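About Bostow

Bostow makes countertop and under-sink water filters for homes, small offices and clinics. The company designs the housings, heads and fittings, winds its own carbon blocks, and assembles and tests finished units at one site in Jostport. Membranes, pumps and electronic parts are bought in to our specification.

The business was set up by Lemlem Mamo and Kidus Adugna. Mamo had worked on pressure vessels and Adugna on municipal water testing. Their first product was a replacement cartridge for an older faucet filter whose maker had stopped supplying parts. That cartridge is still in the catalog with a revised end cap, and it fits housings sold before Bostow existed.

What we make

The Doucet line is a gravity-fed countertop filter. It needs no power and no plumbing. Water passes from the upper chamber through two carbon blocks into the lower chamber, which has a spigot with a removable seat for cleaning. Each block is rated for 2,000 liters. Flow drops as a block loads with sediment, and scrubbing the outer face under cold water restores most of it. Scrubbing does not extend the rated life.

The Bania line is an under-sink system on a two-stage manifold. The first stage is a pleated sediment cartridge and the second is a carbon block. Both are changed by a quarter turn, and the head shuts off the supply when a cartridge is removed. Working pressure is 2 to 6 bar. A house with higher line pressure needs a reducing valve ahead of the unit — this is the most common cause of leaks reported to our service desk, and damage from it is not covered by the warranty.

Neither line softens water. Scale in a kettle after filtering is normal in hard water areas and does not mean that the cartridge has failed. Neither line is intended for water of unknown microbiological quality. Well owners should have their supply tested and treated before fitting any of our products.

How units are tested

Every Bania head is held at test pressure for 300 seconds before packing, and any measurable loss means the head is stripped and the seals replaced. Doucet chambers are filled and left standing overnight on absorbent paper. Carbon blocks are sampled by batch. A sampled block is run to the end of its rated volume on a chlorinated feed, with inlet and outlet readings logged at fixed intervals, and is then sawn in half to check the bond between carbon and core. If a sample fails, the batch is scrapped.

The batch number is printed on the cartridge label and again on the end of the carton. Please have it ready when you contact us. Test records can be sent on request for any batch still in its warranty period.

Claims and labeling

We list reductions only for substances we have tested: free chlorine, chlorine taste and odor, and particulates down to the size stated on the label. We make no health claims for filtered water. We do not sell alkaline, hydrogen or mineral-adding cartridges, and third-party cartridges of that kind sold to fit our housings have not been tested by us.

Design and drawings

Product development takes up one room next to the assembly floor. New parts are drawn and checked there before tooling is ordered, and a changed part gets a new revision letter even where it looks the same from outside. Spare parts for withdrawn models stay on sale for as long as the tooling is usable. Exploded drawings for current models are available from the parts desk.

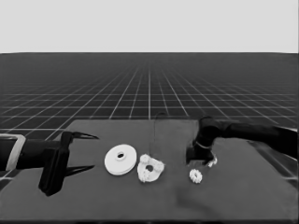
Rendered view: dark gray tabletop over a grid floor.

Parts and service

The parts list currently runs to 1,168 items, including seals and springs sold singly. Orders are packed in Jostport. Used cartridges can be returned to the same address: the plastic is separated and recycled, and spent carbon goes to a licensed handler. Please drain cartridges fully and bag them before posting.

Trade customers who fit more than one unit on a single supply should ask for the manifold sizing sheet. The version dated 9th January replaces all earlier ones and corrects the flow table for long pipe runs.

Related pages
Choosing between Doucet and Bania
Cartridge life and when to change
Fitting a pressure reducing valve
Cleaning the spigot seat
Warranty terms
Returning used cartridges
Contact the service desk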